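4.2 Changes in the work of room attendants

The second part of the study was carried out at Trono, a hotel operated by Edberg in which two-armed robots supplied by Dreltasar had been assigned to part of the housekeeping work since December. Rooms were divided between attendants working alone and attendants working with a robot. Management described the purpose of the change as a reduction in bending and lifting. The attendants, when asked before the start, described it mainly as a change in how their time would be counted.

Interviews were held with 14 attendants and two floor supervisors. Work logs for 456 room visits were coded following the scheme set out by Shim, with one category added for time spent waiting on, correcting, or restarting a machine. The interviews were conducted by Su-bin Seol in the staff dining room and during breaks on the floors. The coding was closed on 4/1/19, and visits logged after that day are not included.

Three findings bear on the question of job content. First, tasks that attendants had treated as a single flow were broken into assigned pieces. Making the bed and wiping surfaces stayed with the attendant; picking up items from the floor and placing them in bags was given to the robot. Several attendants said that they had never thought of floor pickup as a task at all — it was done on the way to something else. Once it had been separated, it had to be planned for, and the order of work in the room was rearranged around it.

Second, judgment about guest belongings did not move to the machine. House rules require that food, wrappers, and personal items be told apart before anything leaves the room. Attendants continued to make this decision and remained answerable for it, including in rooms where the handling itself was automated (Figure 2). The supervisors regarded this as a safeguard. Most of the attendants regarded it as added responsibility without added pay.
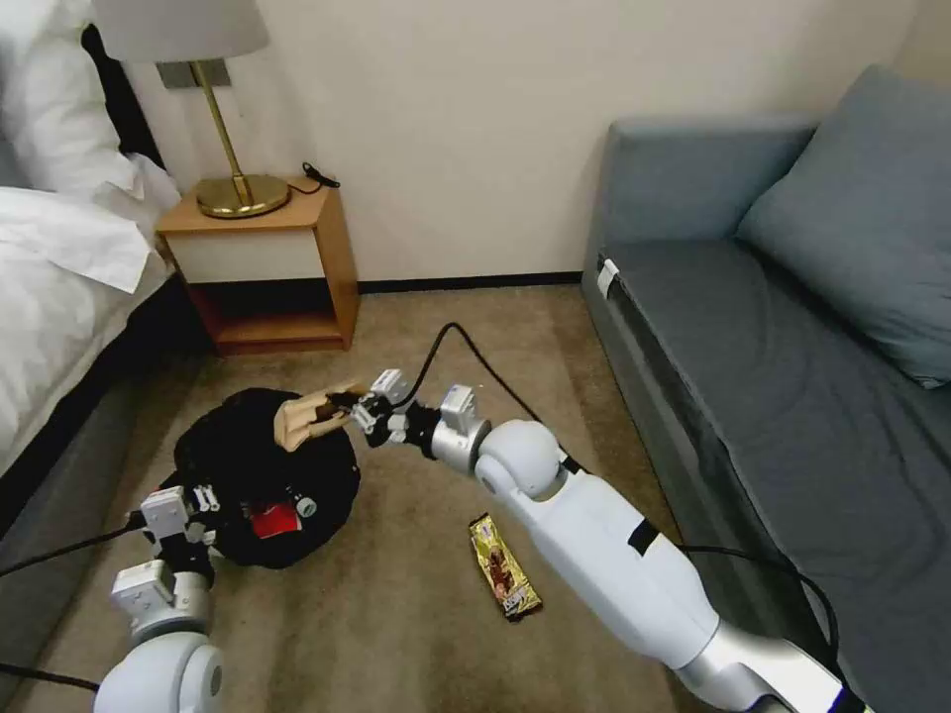 Figure 2. Floor pickup in a guest room: the right gripper holds a tan, crumpled item above a black bag while the left gripper grasps the bag. A wrapped chocolate bar lies on the carpet.

Third, attendants reported less contact with one another. Under the earlier arrangement, two people often shared a large room, and new staff learned the work by watching. With a robot assigned as the second pair of hands, this form of training became less common, and supervisors had not yet put another in its place.

Reports of physical strain were mixed. Attendants with long service noted less bending, but some also mentioned the effort of moving furniture to clear a path. The logs do not record such effort, and the present data cannot show whether the overall load was reduced.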